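November, just after four

Kettle on, so I'll write this up while it's fresh. Shu-fen asked over lunch whether I still believe a machine will be clearing tables for people any time soon, and I gave her a rather rambling answer, so let me try to do better on paper.

Crockery has been kinder to us than I feared. Plates lying flat are a nuisance because there's so little to get hold of, but anything with a proper rim gives the fingers somewhere to go. We now have 1083 table-clearing episodes that Banafsheh is happy with and another 394 she wants to look at again, mostly where the grip closed a touch early – I'm guilty of a good few of those myself, I'm afraid. The Ludness policy trained on the first batch still dithers whenever bowls stand close together. It picks one, changes its mind, then goes for the other, for all the world like my dear aunt at a buffet.

Basins I'm fonder of. Big, plain rim, and one finger goes either side of it. Shiny steel does upset the depth estimate, though, and Li-hua thinks we should lean on the wrist view more. I'm inclined to agree with her, but would like to see it tried on the Slanina arm first.
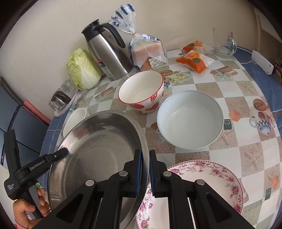

Could a machine be left to clear a family table by itself yet?

With a few sturdy things well spaced out, I'd let it have a go while I stayed in the room; a full table after dinner is still a job for people.

To do: ask Hsin-yi for the retrained weights, and move the doubtful 394 into their own folder before Quentin starts his run.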